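Washing and drying knitted things in a small flat

I have lived for many years in flats without a garden and without a balcony, and my family wears a lot of wool. So I had to learn how to wash knitted clothes at home and how to get them dry before they begin to smell. I write down my way of doing it. 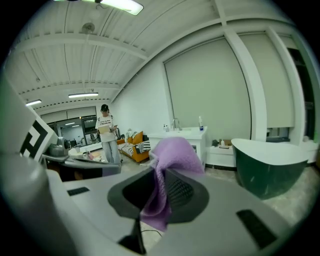 First, the water. Most people use it too warm. I fill the basin from the cold tap and add one kettle cup of hot water, and when I put my wrist in it I should feel almost nothing. If the wash water is one temperature and the rinse water is another, the wool gets a shock and becomes tight. I made a child's hat from a grown man's hat in this way, and it was a good hat.

For soap I use a wool liquid called Cendisia, which they sell in the shop below us. Any mild liquid for wool will do the same work. Two capfuls are written on the bottle, but I use one, and the rinsing is then much shorter. Ordinary washing powder is too strong for wool, and the grains stay between the stitches.

Put the soap in the water before the clothes. Press the jumper down with flat hands and let it lie for ten minutes. Do not rub it and do not twist it. If there is a stain on the cuff, hold the cuff in one hand and press a little of the liquid into it with a finger of the other hand. Then let the water out while the jumper is still in the basin, and push it gently against the side. When you lift it, lift it with both arms from underneath, like a sleeping cat. A wet jumper is very heavy and the shoulders will grow if you pull it up by them.

I rinse two times. My neighbour Leonie Goodwin puts a spoon of white vinegar in the last rinse, and I have copied this from her. The smell goes away when the wool is dry.

Taking the water out

Spread a big bath towel on the floor, lay the jumper on it and roll both together from the short end. Then kneel on the roll and move slowly from one end to the other. Open it, take a second towel, and do it again. This second towel is the step most people leave out, and it saves nearly a whole day of drying. Old towels are better than new ones, they drink more.

A spin in the machine is also possible if your machine has a slow programme. I put the jumper in a pillowcase with a knot and choose the lowest spin. I don't do this with mohair or with anything that somebody knitted for me.

Drying

Lay it flat, always. I have a net frame from Skomex that stands over the bathtub, and before that I used the shelf of an old fridge with a thin cloth over it. Pull the jumper to its right shape while it is wet. It helps to measure the body and the sleeves before washing and to write it on a piece of paper - I keep these papers in the kitchen drawer, and some of them are older than my daughter.

Air is more important than heat. In November our heating is on from six in the morning and the windows become wet on the inside, and then a jumper can lie for three days and still be damp under the arms. Now I open the bathroom window a little for 31 minutes (my kitchen timer has a broken button and will not stop at 30) and close the door to the hall. After this I turn the jumper over. I do the same in the evening. Keep wool away from the radiator, it becomes hard and a bit yellow there.

Socks and gloves can hang, but by the toes and by the fingertips, and the pegs should not be too strong. Scarves I fold once over the frame and move the fold after a few hours, otherwise you get a line across the middle.

Small balls on the surface

These come where the cloth rubs, under the arm and where the bag hangs. Wait until everything is completely dry. I have tried the electric shaver and it cut a hole, so I went back to a small comb. Hold the cloth flat on a table with one hand and comb in one direction only. It takes a whole radio programme for one cardigan.

Before putting away

Wash everything before summer, also the things that look clean. Moths like the places where there was a drop of soup. Adebayo Ekpo from the third floor gave me some cedar pieces, and I rub them with sandpaper every spring so that the smell comes back. I fold the jumpers, put them in cotton bags and write on each bag what is inside. Plastic bags are fine for a journey, but for the whole summer wool wants some air.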